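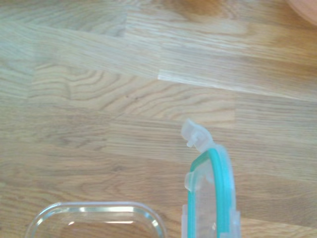
Strips of pale wood, set edge to edge.

The court in Indton sat on the second floor that spring, above the post office, while the main building had its roof done. Aminu Ojo climbed the stairs at twenty to nine and gave his name to the usher, who wrote it down and asked him to spell it anyway.

He had been the minister's driver for six years. He had been asked to come and say where he drove him on one night in January.

Outside, people had started to sing. There were 500 of them according to the radio and almost none according to the minister's office. From the window Aminu could see the front rows, and a policeman eating a roll behind the barrier.

"You'll be after lunch," said the usher.

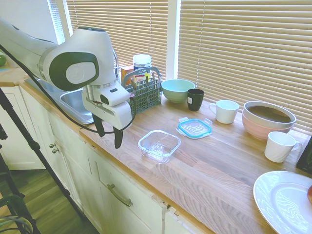 He sat down on the bench and took out the letter again. Thu 14 April, it said, courtroom two, bring identification. His sister had told him to wear the grey suit. It was tight under the arms and he kept his elbows in.

Siddiqui, the prosecutor, came past with a trolley of folders and nodded to him. She had been to his flat twice. The first time she asked about the Nuvora contract and he told her he knew nothing about contracts. The second time she asked about mileage, and he went to the cupboard and fetched the book.

He had always kept the book. Every trip went in, with the reading before and the reading after. On the night in question it showed 70 miles. The minister had told the inquiry he was at home with a cold. 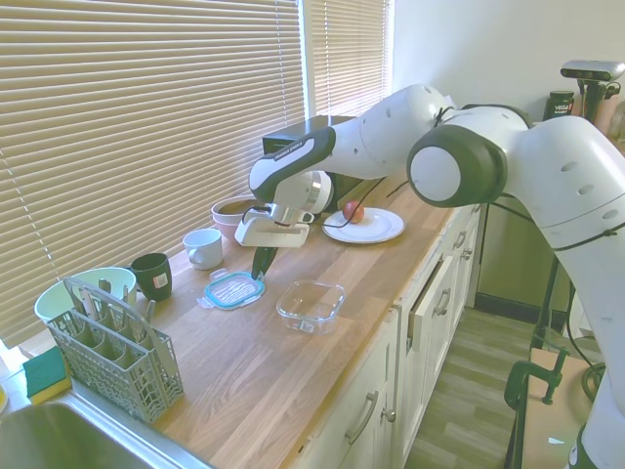 At eleven the noise in the street grew and then stopped, and the minister came up the stairs with two lawyers and his son. He looked thinner. He saw Aminu on the bench and slowed down.

"How's your mother?" he said.

"Better, thank you. She's walking again."

"Good. Tell her I asked."

One of the lawyers touched his sleeve and they went in. The door took a long time to close. Aminu put the letter back in his pocket, then took it out and checked the room number.

It was ten past two when they called him. He carried the book in under his arm and the clerk showed him where to stand.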